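Stain removal on cotton: does the temperature of the wash matter more than the powder?

Project report, Textiles and Materials module, Cumermont College
Submitted 2026-04-20
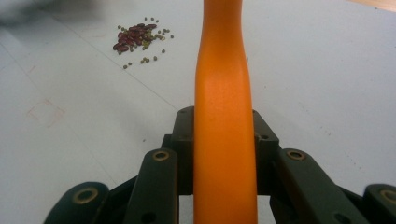 Introduction

Most people who do their own washing have a view on how hot the water should be. Older advice says that whites need a very hot wash and that tea and grease will not shift without one. The labels on newer powders say a cool wash is enough. Both cannot be right for every stain, so I decided to test a small part of the question for my project.

The aim was to find out whether raising the wash temperature made a bigger difference than changing the powder. I used one kind of cloth, three stains and two powders. I did not look at cost until the end, and I did not test liquids or tablets.

Background

A washing powder does several jobs. The surfactants loosen grease and hold it in the water so that it can be rinsed away. Enzymes break down proteins and starches. Many powders for whites also have an oxygen bleach, which works on coloured stains such as tea and fruit juice.

These parts do not all like the same conditions. Enzymes work better as the water warms up, but they are damaged if it gets too hot. Oxygen bleach is slow in cool water unless the powder also has an activator in it. Grease softens as it warms. From this I expected tea to respond most to temperature and egg to respond least.

Materials

The cloth was plain white cotton sheeting, bought as one length and washed once without powder to take out any finish from the factory. I cut it into squares with sides of 100 mm and marked the corners with laundry pen.

The two powders were Braltus, which lists enzymes and an oxygen bleach, and Thampi, which lists enzymes only. I used the dose given on each box for medium soiling, scaled down to the amount of water.

The stains were strong black tea, beaten egg, and used cooking oil coloured with a little paprika. The paprika was needed to make the oil show up on the cloth.

Method

Each square was given a measured drop of one stain in the centre, then left flat on a rack overnight. I washed the squares in lidded jars in a water bath, because the college machine takes too long to run and its lowest setting is not steady. Each jar held 575 ml of tap water and one square. The jars were turned by hand at set times so that they all had the same amount of movement.

I used three temperatures: 20, 40 and 60 °C. Every combination of stain, powder and temperature was repeated on 4 squares. A further set was washed in plain water at each temperature as a control. After washing, the squares were rinsed twice in cold water and dried away from the window, as sunlight can fade tea.

The squares were scored the next day on a scale from 0 (no change) to 6 (no mark left). Two students from another group did the scoring under the same lamp without knowing which square was which. I took the mean of their scores.

Results

Tea gave the clearest result. With Thampi the scores were low at all three temperatures and rose only a little between the coolest and the hottest wash. With Braltus they were already better at 20 °C, and at 60 °C most squares were close to clean. Changing the powder made more difference here than changing the temperature, which was the opposite of what I had expected.

Egg came out well with both powders at 40 °C. At 60 °C the scores dropped slightly. On several squares a pale, stiff ring was left at the edge of the stain. Plain water at 60 °C gave the worst egg result of all.

Oil improved steadily with temperature and the two powders were hard to tell apart. The orange colour from the paprika stayed behind on some squares after the cloth no longer felt greasy, so the scorers may have been marking the spice and not the oil.

Discussion

The results suggest there is no single answer for all stains. For tea the bleach mattered most. For oil it was the temperature. Egg did best in the middle, probably because the protein sets in hot water before the enzymes have had time to work on it.

The main weakness is the scoring. The two scorers agreed on very light and very dark marks but often differed by a point in between. A colour meter would have been better. The Nondlow building has one, but it was booked for the whole of my test period.

Jars are also gentler than a drum. A real wash rubs the cloth against itself, and this might have lifted more of the oil at low temperatures. Local tap water is hard, so results could be different in a soft water area.

If I did the project again I would leave out the paprika, add a 30 °C wash and start in September to allow time for a second round.

Conclusion

On white cotton, a powder with oxygen bleach did more for tea stains than hotter water did. Hotter water helped with oil. Egg was best washed at 40 °C with either powder. The Braltus box cost more per wash than the Thampi box, and for a load with no tea or similar stains I found no reason to pay the extra.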